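Latholm Badminton Association
Tournament Systems Support

Ticket: 249
Subject: Draw published with incorrect seeding, Latholm Open, men's singles
Opened by: Dilek Türkmen, Competition Office
Assigned to: Valentin Sima
Priority: High
Status: Closed

Opened Jul 23, 2018, 09:14

The men's singles draw was published on the public page this morning. The third seed, Orhun Tatlı, has been placed in the same quarter as the first seed. Under the competition regulations the third and fourth seeds are to be drawn by lot into the second and third quarters. The draw sheet held in this office, signed by the referee, shows him in the third quarter. The public page does not agree with it.

Two clubs have already telephoned. Please treat as urgent, as travel arrangements depend on the order of play.

09:31, V. Sima
Acknowledged. The public page has been set to "Draw under review". Please do not re-publish from the Competition Office until further notice. Kindly confirm which file was uploaded and from which machine.

09:50, D. Türkmen
The file was exported from the desk computer in the Korketti hall and uploaded by Cengiz Uysal. The same export was used for the women's singles, which is correct.
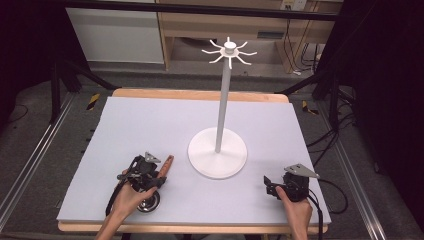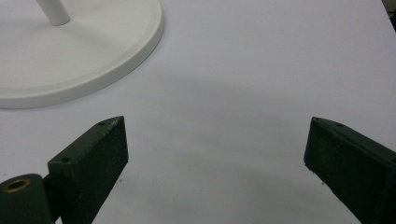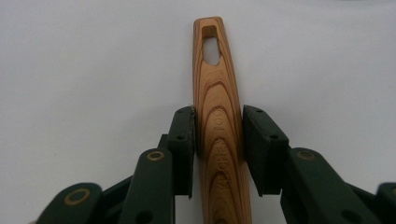

10:22, V. Sima
The export has been examined. The seeding column is correct in the file. The fault arises on import. Player 17 in the entry list carries a membership number with a leading zero, and the import has removed it. The system then matched the entry to a lapsed junior record with no ranking points, and all entries below were moved up by one line.

The women's entry list contains no numbers of this form, so it was not affected.

10:40, V. Sima
First attempt: membership column set to text and file re-imported. Result: the entry is now matched correctly, but the draw positions remain as before. The system appears to retain the earlier positions until the event is cleared.

10:58, H. Dönmez, Referee
I have no objection to the event being cleared, provided that the draw is not made again. The lots were drawn in the presence of club representatives and the result stands. The positions must be entered by hand from the signed sheet.

11:05, V. Sima
Understood. The event will be cleared and automatic draw disabled before import. A copy of the present state has been saved under the name Tevness_MS_old.

11:47, V. Sima
Event cleared and entries imported again. Positions entered by hand from the signed sheet. The third seed is now shown in the third quarter. Ms Türkmen is asked to check each line against the paper copy before the page is released.

12:20, D. Türkmen
Checked with Mr Uysal. All positions agree with the signed sheet. One spelling error in a club name (Demirtaş) has been corrected. The page may be released.

12:26, V. Sima
Page released. Clubs which downloaded the earlier draw should be advised to discard it.

13:10, C. Uysal
Notice sent to all entered clubs. May I ask whether the mixed doubles list should be held back? It has two membership numbers beginning with zero.

13:18, V. Sima
Yes, please hold it. Set the membership column to text before saving the file, and send it to this desk for import. The supplier has been informed of the fault. The same behaviour was reported in February under a separate ticket, which has been linked to this one.

15:02, V. Sima
Mixed doubles imported without error. Ticket closed with the agreement of the Competition Office.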